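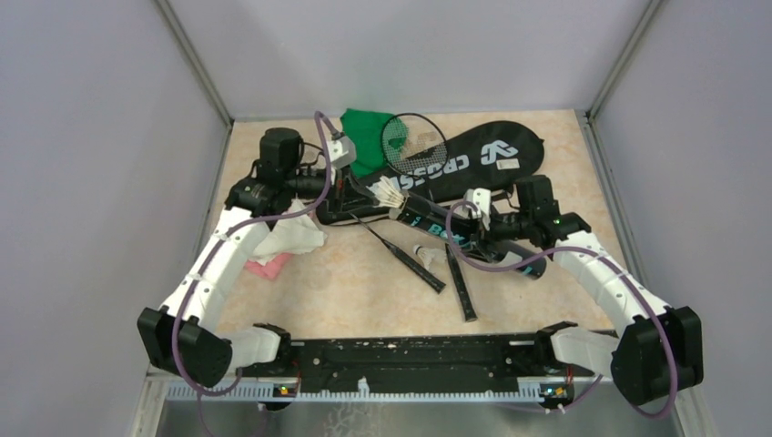

*3 min read*

**Speaker notes: transfer switches and load planning for standby generators**
Jennylyn Dela Peña, Rillton

**Slide 1. Scope**

Permanently installed standby units only. Portable sets come after the break. Assume the audience can read a one-line diagram but has not sized a transfer switch.

**Slide 2. What the switch does**

- Connects the load to utility or generator, never both.
- Stops backfeed onto the utility line.
- Manual switch: someone has to be on site. Automatic: the controller senses voltage loss, starts the engine, waits for stable output, transfers.

Pause for questions on interlock kits. Keep it short, they come back on slide 5.

**Slide 3. Whole-house or selected circuits**

Use the Schouten job. Customer asked for whole-house backup. Load list showed 11 circuits that mattered. We fed those from a subpanel and dropped one generator size.

Read the load list aloud, starting loads first. Well pump: running draw is 1,000 watts, and the motor needs far more than that for a moment at start. Sump pump and refrigerator have the same problem on a smaller scale. Lighting and the furnace control board do not.

**Slide 4. Load shedding**

- Modules drop low-priority loads when the generator nears its limit.
- Set the priority order with the customer and write it inside the panel door.
- Stagger motor restarts.

Proltach site: two compressors were set to restart together. The generator breaker tripped on every transfer until we put a delay on the second one.

**Slide 5. Neutral and ground**

Slow down on this one. If the switch does not switch the neutral, the generator neutral stays unbonded at the frame. If it does, the generator is a separately derived system and is bonded at the source. Draw both on the board.

**Slide 6. Testing**

Weekly exercise without load does not test the switch. Open the utility breaker and let it transfer. At Jendine the log showed over 300 hours of run time and no transfer under load. Do this every September, before the heating season.

Handout: blank load sheet, one per table.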